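Section 5. Running the Bench for Visitors

This section covers the two-arm bench when it is shown to people who don't work with it: open days, school groups, buyers, the occasional city official. It assumes you have finished Section 4 and that both arms home without errors. If they don't, go back. A bench that misbehaves in private will misbehave with 30 people watching.

The brochure Vondale hands out at the door says the arms "tidy a workshop." They put a screwdriver in a bin. Please use the second wording when you talk to visitors. We have had to walk back the first one too many times.

5.1 Before the doors open

1. Switch on the bench at least 30 minutes before the first group. The joints behave a little differently when cold, and the first few grasps after power-up are the worst ones of the day.

2. Check that the status light is lit on each of the small controller boards below the rail. If either is dark, stop and see Section 9. Do not reseat the red and black wires with the power on.

3. Pull gently on each arm's base. There should be no play where the mounting plate meets the rail. Tighten the bolts if there is.

4. Look at the cable loops on the outer side of both arms. They need enough slack for a full reach and not so much that they can snag a sleeve.

5. Wipe the tabletop with a dry cloth. Spray cleaner leaves a shine that the cameras read as an edge.

6. Start Tetum and load the task named "bin_demo". Do not load "bin_demo_new". It was made for a trade show and has never been finished.

NOTE: Tetum shows a confidence score in the corner of the operator screen. Turn it off before visitors arrive. People read it as a grade, and it has been high during some very poor attempts.

5.2 Placing the objects

The demonstration uses one bin and one screwdriver. Visitors will offer you keys, phones, pens and once a sandwich. Decline politely. The task was trained on a screwdriver.

1. Set the white bin between the arms, slightly left of center, with the long side running away from you as you stand at the rail. Make sure it is empty.

2. Lay the screwdriver to the right of the bin and a little closer to the rail. Turn it so that the shaft points up and to the left and the handle is toward the lower right.

3. Keep your hands out of the workspace and ask the operator to call up both wrist camera views. The screwdriver must be fully visible in at least one.

4. Raise both arms to the ready position and leave them there while you talk.

CAUTION: Do not place objects while the arms are enabled. The pause button holds position but does not cut power. Only the red switch on the operator's desk does that.

You may change the angle of the screwdriver between runs, within reason. If a visitor asks to place it, let them, with the power cut, and say before the run that it may fail. Saying so afterward sounds like an excuse.

5.3 Running the demonstration

1. Tell the group what the arms are going to try. One sentence is enough.

2. Ask everyone to stay behind the floor tape.

3. Press Start. Do not narrate while the arms move. Narration tends to give the machine intentions ("now it's thinking about the handle"), and the questions that follow are hard to answer truthfully.

4. If the screwdriver ends up in the bin, press Stop, wait for both arms to return to ready, and cut the power before you reach in.

5. If it doesn't, let the arms try once more. After a second miss, press Stop and reset. Do not nudge the screwdriver with a ruler. Visitors see it every time.

5.4 What to expect

During the June open day we ran this task 106 times with the screwdriver placed by staff, and kept a tally on paper. It succeeded 47 times. That is the number to give when someone asks how well it works. It is also the number Vondale's sales staff would like you to leave out, and they are welcome to take that up with us.

Most of the misses fell into two groups:

Handle slips. The gripper closes on the rounded end of the handle and the tool rolls away. Moving the handle slightly farther from the bin seems to help. We have not tested this well enough to promise it.

Rim strikes. The screwdriver is lifted cleanly and then knocks against the bin wall on the way down. The bin has thick walls and comes to no harm, but it may slide. Put it back before the next run.

The Bako grip pads sold as an upgrade are said to cure the first problem. We tried a set for an afternoon and could not tell the difference. Buy them if you have the budget and the patience.

5.5 Common questions from visitors

Is it doing this by itself? Yes, once Start is pressed. The objects are put in place by a person, the task is chosen by a person, and a person sits at the stop switch.

Could it do my job? Ask what the job is. Then point to the tally.

Why two arms? The bench is built for tasks that need both. This one mostly doesn't – say so if asked.

What are the walls for? They give the cameras a steady background and keep people from leaning in. The Skasau kit ships with the printed panels, and we saw no reason to change them.

5.6 Closing down

1. Return both arms to rest and cut the power.

2. Remove the screwdriver. It goes back in the drawer, as it is the only one of that length we have.

3. Write the day's tally in the log, misses included. Runs stopped early count as misses.

4. Report any new fault to Tobiloba Adebisi before the next booking.

Section last revised Mar 21, 2020. Figure 5 shows the layout for step 4 of 5.2.
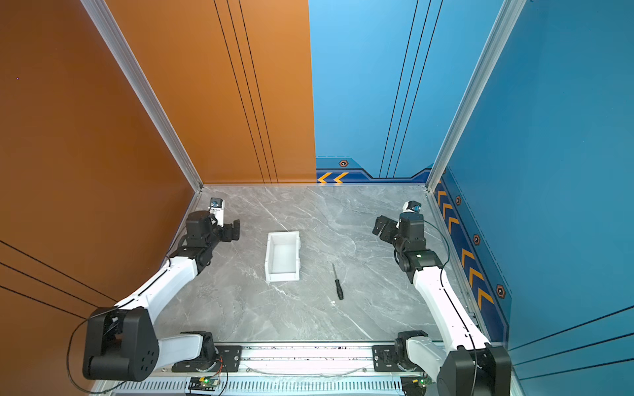

Figure 5. Bin and screwdriver in place, both arms reaching over the table.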